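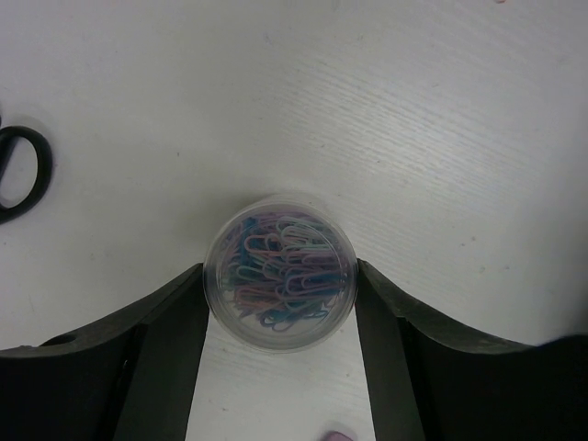 I found out that Antigoni Zervas and Brodie Katene had split up the way I find out most things now, which is by having it pushed onto my phone at 6 a.m. between a weather alert and a coupon. "FRIENDS FEARED THE WORST," it said. I had not feared anything. I had a vague idea that they were the couple from Ruawai, the soap with all the boats, and that they had once renewed their vows in front of a magazine.

By lunch I knew everything. I knew that a close friend had spoken, then a second close friend, then an "insider," a person who is apparently inside something without being friendly to anyone in it. I knew she had taken the dog. By two o'clock I knew he had taken the dog. The dog, sensibly, had no publicist and made no comment.

My complaint is with the statement. You have read it even if you have never heard of either of them. "It is with heavy hearts and enormous love that we have made the decision to continue our journey on separate paths. We ask for privacy at this time." It went up on her page and his page at the same minute, in the same gray lettering, and it asked 3 million people for privacy. When my cousin Tipene got divorced he told us at a barbecue, holding the tongs, and then asked who wanted onions. I have always thought this was the better statement. It had a clear message and there were onions.

I understand why they do it. If you don't put out your own version, somebody will put one out for you, and theirs will have the nanny in it. But the joint statement has gotten so smooth that it has stopped doing its one job. It's meant to close the subject. What it does is ring the dinner bell. Within the hour there were people on video going through it line by line, asking why it said "enormous love" when the statement from that singer's breakup in September had said "endless." One man gave the marriage a sincerity score of 98 out of 100. I would like to know what happened to the other two points, and I'd like even more to know why I watched to the end to see if he'd say.

That brings me to the awkward part of this column, where I admit to being the customer. I click. I clicked on the slide show of their happier times, which was mostly them getting out of cars. I clicked on the body language expert, who had noticed that at the Citelville premiere Katene stood with his weight on his left foot. I have stood with my weight on my left foot for years. My wife has been very brave about it.

Rangi Quinlan, who used to do publicity for actors and now sells kitchens, told me over coffee that the trade has a simple view of people like me. We say we want them to be left alone, and we say it in the comments under the photos. He wasn't bitter about it. He said a reader who disapproves is worth exactly as much as a reader who doesn't, and usually stays on the page longer. Then he tried to sell me a kitchen.

So I don't have a grand plan. I don't think we're going to stop being nosy about actors, and I'm suspicious of anyone who claims they have. People gossiped about actors when actors traveled by wagon. What I'd settle for is a bit less solemnity on all sides. Let the couple say, "We've split up, it's sad, please don't ask about the dog." Let the sites say, "Two people you half recognize have split up, here are some pictures of a car." And could the close friends take up a hobby? If I ever come apart in public, I'd like to think mine would at least wait until after lunch.

Meanwhile there's talk that Zervas will be back on Ruawai next season, and that the writers are giving her character a divorce. A source close to the show calls it "raw." I've already set the thing to record, and I'm told by Tipene, who swears he doesn't follow any of this, that Katene is coming back too and they'll have to share a boat.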